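Course handout 6: Reading a repair-versus-replace claim
Last updated: Wednesday, August 9, 2023

Bring this to the session along with the two readings from last time. We will be looking at one kind of claim that turns up in purchasing memos, sustainability reports and sales decks: that an organization saves money by keeping its old office computers going longer. The opposite claim, that old machines cost more than new ones, turns up just as often and is usually supported no better. I don't care which side you end up on. I do care whether you can say what the numbers are made of.

1. Who did the counting?

The Prillitz memo (reading A) says that a repair program kept 284 desktops in service past their planned retirement. Read the sentence again and ask what "kept in service" means. Does a machine count if it was fixed and then put on a shelf as a spare? Does it count twice if it came back with a second fault? The memo doesn't say. A footnote refers to "internal records," and that is where the trail stops.

The usual excuse is that everybody in the office knows what the term means. Maybe they do. You are not in the office, and neither is whoever approves the budget.
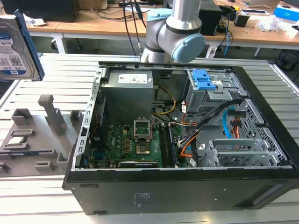 2. What was left out of the cost?

Reading A gives the cost of parts. It gives no figure for labor, none for the time a worker sat without a computer, and none for storage. When you ask about this you will often be told that the technicians were "already on staff," so their time was free. It wasn't. They would have been doing something else, and that something else either didn't get done or got done late.

The replacement side plays the same trick in reverse. The Gerkatell report (reading B) puts the price of a new desktop at $900 and treats that as the whole cost of switching. Moving files, setting up accounts, finding out that the label printer no longer works and disposing of the old box are all missing. If you add labor to one side of a comparison, add it to the other. Students lose more points on this than on anything else in the unit.

3. Compared with what?

Every savings figure hides a second, imaginary world in which the other choice was made. Ask the author to describe that world. In reading A, the imaginary world is one where each repaired computer would have been replaced at once with a new model at full price. Would it? Some of those desks may have been empty. Some users may already have had a laptop. A repair that prevents a purchase nobody was going to make saves nothing.

Reading B has the mirror problem. It assumes that a repaired desktop fails again within 13 months. I have looked for the source of that number and found only earlier reports from the same firm, each citing the one before. Treat it as a guess until someone shows you the failures.

4. Which machines got into the sample?

Suppose the repair bench takes only the easy cases: a bad memory stick, a worn-out fan. The success rate will look wonderful, and it will tell you very little about the rest of the pile. Before you accept a rate, find out who sorted the machines and when. Sorting that happens after the result is known is worse still, and it is surprisingly hard to spot from the final table.
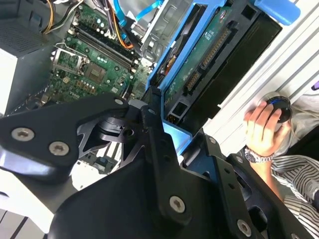
The Căpraru survey, which some of you found on your own in April, is better on this point. It lists the machines that were turned away and gives a reason for each. It is also small, with 21 machines in all, and I would not hang a policy on it. A careful small study and a sloppy large one can both be wrong about your building.

5. Percentages without a base

"Repairs up by half" could mean two became three. Write down the base before you write down the percentage. If you can't find the base, say so in your answer and go no further with that figure. Do not fill the gap with a number that seems reasonable to you.

6. For the written exercise

Take the one-page Menlow summary from the course folder. Underline every number. Beside each, write what was counted, who counted it, and over what period. Where the page doesn't tell you, write "not given."

Then write two paragraphs. The first should state the strongest version of the claim that the page can really support. The second should name one piece of information that would change your mind, and say where a person might go to get it. "More research is needed" will receive no credit.

Please type it, and put the section number at the top.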